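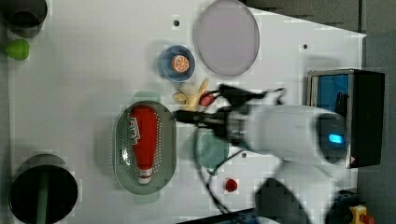
Fruit, in the everyday sense of the word, is the sweet or tart, fleshy, seed-bearing part of a plant that people eat raw, usually as a snack or at the end of a meal. In botany the word covers far more ground. A fruit is the ripened ovary of a flowering plant, sometimes with other parts of the flower attached, and by that rule tomatoes, cucumbers, pea pods, acorns, and grains of wheat are all fruits. The gap between the two meanings has produced some of the most enjoyable oddities in plant science, many of them sitting in ordinary kitchens.

Types of fruit

Botanists sort fruits by how they grow from the flower. A simple fruit comes from a single ovary. If the whole wall of the ovary turns soft and there is no hard pit, the result is a berry. Grapes and blueberries fit this well, but so do peppers, eggplants, and bananas! A cultivated banana is a berry with its seeds shrunk to tiny dark specks, which is why growers multiply the plants from side shoots.

Citrus fruits are a special kind of berry called a hesperidium. The oily colored outer layer of the peel (the zest) covers a spongy white layer, and inside are segments filled with hundreds of small juice sacs. Each sac is a swollen hair that grew inward from the wall of the ovary, so anyone who eats an orange is eating juicy plant hairs, a fact that delights some students and puts others off their lunch.

Aggregate fruits form when one flower has many separate ovaries. The raspberry is the classic case, and every little bead on it is a complete fruit with its own seed. The strawberry goes a step further. Its red flesh is the swollen base of the flower, and the true fruits are the dry specks on the surface, each holding a seed. A strawberry is therefore not a berry in the strict sense, while a watermelon is generally treated as one.

Multiple fruits grow from a whole cluster of flowers that merge as they ripen. Pineapples, figs, and mulberries belong here.

Ripening

Ripening is a wonderfully busy process. Starches turn to sugar, acids fade, cell walls loosen, green chlorophyll breaks down, and dozens of scent compounds appear. In many fruits the change is driven by ethylene, a simple gas that the fruit makes itself. Bananas, apples, pears, and avocados give off a burst of it and keep ripening after they are picked. These are known as climacteric fruits. Oranges, grapes, cherries, and strawberries are non-climacteric and get little or no sweeter once they leave the plant, so the timing of harvest matters a great deal.

The difference can be used at home. A ripe banana shut in a paper bag with a hard avocado will speed the avocado along. Cold slows most fruit down, although bananas kept in a refrigerator develop dark skins well before the flesh inside is spoiled.

Cultivation and local varieties

People were growing figs, dates, olives, and grapes in the ancient world, and grafting, the joining of a cutting from one tree to the roots of another, let them copy a favorite tree again and again. Apples grown from seed rarely resemble their parent, so every named apple in a store goes back through grafts to a single original tree.

Small collections still hold a great deal of this living history. The orchard at Urkasside keeps 2468 labeled trees on terraces facing the sea, among them 14 kinds of quince and a sour orange called Chambi, prized for marmalade. Its catalog was begun by Abílio Rebelo, who walked from farm to farm collecting cuttings and wrote down the local name of each tree along with the owner's opinion of it. Teresa Louro, who later took over the work, added tasting notes, and these make lively reading. She described the Kosano pear as "gritty until July, then perfect for 12 days." The orchard sends its spare fruit to the market at Paltport, where the Chambi orange is sold by the crate.

Seeds and animals

Flesh and color exist because plants cannot walk. A bright, sweet fruit invites an animal to eat it and carry the seeds elsewhere. Birds see red especially well, and many bird-spread fruits are red or black. Fruits spread by bats tend to be duller in color and strongly scented, suited to feeding at night. The large pit of the avocado has led some researchers to suggest that it was once swallowed by giant ground sloths or other huge mammals that have since died out.

See also

Berry (botany)
Citrus
Grafting
Seed dispersal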